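Looking After Wood Furniture Between Seasons

Wood furniture needs less attention than most people give it, and the attention it does need is mostly at floor level. Legs and lower shelves take the mop water, the vacuum bumps and the dust. A few minutes spent low down will do more than another coat of polish on top.
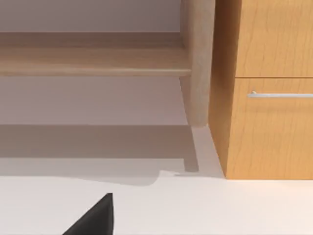
By the Larnina Home Desk
Updated 17 August 2021
Filed under: Furniture, Floors

Start with the feet. Tip a light piece onto a folded blanket, or have someone lift one end of a heavy one. Brush off the grit with an old toothbrush and wipe with a barely damp cloth. If there are felt pads, press on each one with your thumb. A pad that slides has picked up dirt in the glue and should come off.

To remove an old pad, warm it with a hair dryer on low and ease it away with a plastic scraper. Rub off leftover glue with a little mineral spirits on a rag, keeping the window open. Let the wood dry overnight before sticking on a new pad. Lay the used rag flat outdoors to dry before it goes in the trash.

Wobbles

Check the floor before you blame the furniture. Turn the piece a quarter turn and try again. If the wobble changes legs, the floor is uneven and a thin cork shim will fix it. If it stays with the same leg, look for a loose bolt or a joint that has opened up. Tighten bolts by hand first, then a small turn with the wrench. Overtightening strips the insert, and that is a longer job.

Dust and marks

Dust along the grain with a dry microfiber cloth. For sticky spots on a sealed finish, use one drop of dish soap in 4 cups of warm water, wring the cloth out hard and dry the spot right away. Try it first somewhere out of sight. Oiled wood is different - skip the soap and use whatever the maker suggests.

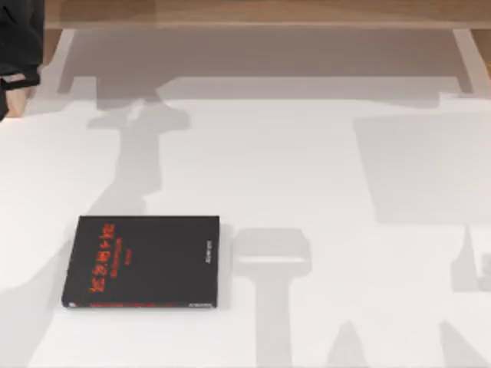 White rings from cups are usually moisture in the finish. Leave them alone for a day or two, as some fade without help. If the ring is still there, lay a cotton cloth over it and pass a warm iron across for 10 seconds, no steam, then lift and look. Repeat once or twice at most. Dark rings have gone through to the wood and need sanding.

Painted and laminate tops should never get the iron. A paste of baking soda and water on a soft cloth takes off most tea stains, but go lightly on anything glossy.

Before the heat comes on

In October, move wood pieces away from vents and radiators. Drawers that stuck all summer will loosen as the air dries, so don't plane them in August. Rub the runners with a plain candle and wait.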